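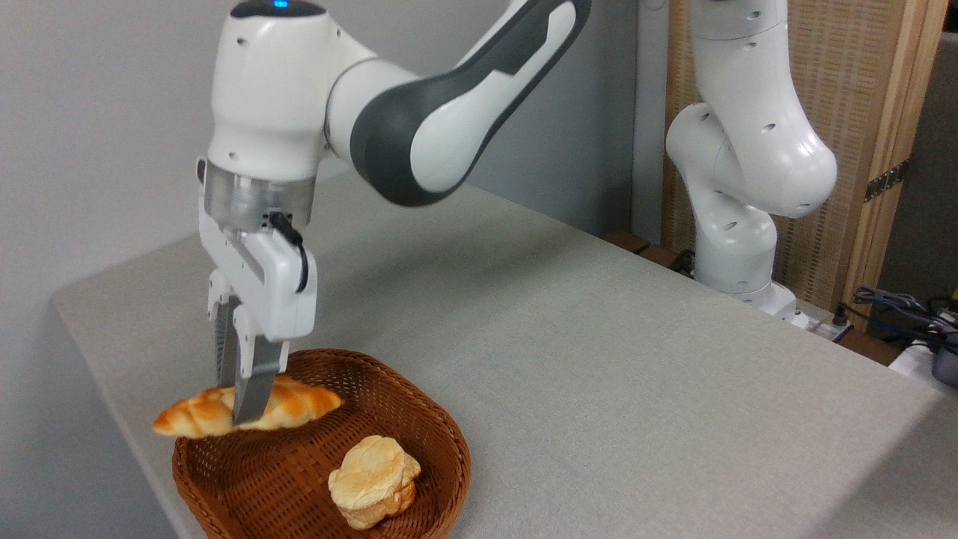 Skin Care Tips for the Kitchen Sink and the Workbench

Most advice on dry, cracked hands is written by people with something to sell. I have had hand eczema on and off since my first restaurant job, and I have bought plenty of the stuff. What follows is what I still do, and what I have stopped paying for.

Turn the water down

Hot water strips oil from the skin. Lukewarm water and a decent dish soap will clean plates perfectly well if you scrape them first. I was raised to believe that dishwater should hurt a little, and it took me far too long to drop the idea. For roasting pans, fill the pan with hot water, walk away, and come back when it has cooled.

Gloves, with conditions

Gloves help, but people wear them wrong. Rubber over bare skin for an hour leaves you sweaty, and sweat stings a raw patch as badly as soap does. Wear thin cotton liners underneath and change them when they feel damp. Turn the outer gloves inside out to dry overnight. If one has a pinhole, throw it out — a glove with soapy water inside is worse than no glove.

If you itch in a glove-shaped pattern, suspect the glove. Some people react to latex, and some react to the chemicals used to make rubber stretchy, which can turn up in latex-free gloves too. Vinyl is worth a try.

"Dermatologist tested"

It means a dermatologist was involved in a test. It doesn't say what the test was or how it came out. "Hypoallergenic" has no agreed standard behind it in this country either. "Unscented" can mean that a masking scent was added to cover the smell of everything else. Look for "fragrance free," and then read the ingredients anyway.

I paid 33 dollars for a jar of Bultis barrier balm because the woman at the counter in Plerndale swore by it. The first two ingredients were petrolatum and mineral oil. Plain petroleum jelly costs a fraction of that and did the same job on my knuckles. The jar was nicer, I'll give them that.

Cream at night, and more than you think

Lotion in a pump bottle is mostly water. Ointment is greasy and works better, so save it for bedtime. Put it on within a couple of minutes of washing, while the skin is still a bit damp, and pull cotton gloves over it. Cheap ones are fine. Jericho Lacson, who taught me to sharpen knives, used old socks.

In January I do this every night. The rest of the year I do it when I remember.

Lemon, baking soda and other pantry cures

Skip them. Lemon juice on a crack is acid in a wound, and lime juice plus sunshine can leave a blistering rash and brown marks that hang around for weeks. Baking soda is too alkaline for skin. Coconut oil is harmless for most people, and I've never seen it do much. Sugar scrubs feel wonderful and leave irritated skin more irritated.

Getting grease and glue off

In the shop, the worst thing for your hands is usually the cleaner. Never use paint thinner or acetone on skin as a hand wash. For motor grease, rub in vegetable oil, wipe with a rag, then wash with mild soap. Gritty hand cleaners work, but once a day is plenty. For wood glue, let it dry and peel it.

Superglue is a different matter. Soak in warm soapy water and roll the fingers apart gently. Don't pull. Near the eyes or lips, leave it alone and get medical help.

Valter Nogueira at the Janditz tool library keeps a bottle of cooking oil next to the sink there, and it empties faster than the orange stuff.

Peppers

Capsaicin dissolves in oil much better than in water. Rub your hands with cooking oil, then wash with dish soap, twice. Take your contact lenses out before you start chopping.

When to quit with the tips

If the skin is oozing, hot, swollen or crusted yellow, see a doctor. The same goes for a rash that hasn't budged after 2 weeks of the dull routine above. Ask about patch testing if it keeps coming back. Mine turned up a preservative that was in my "gentle" hand soap.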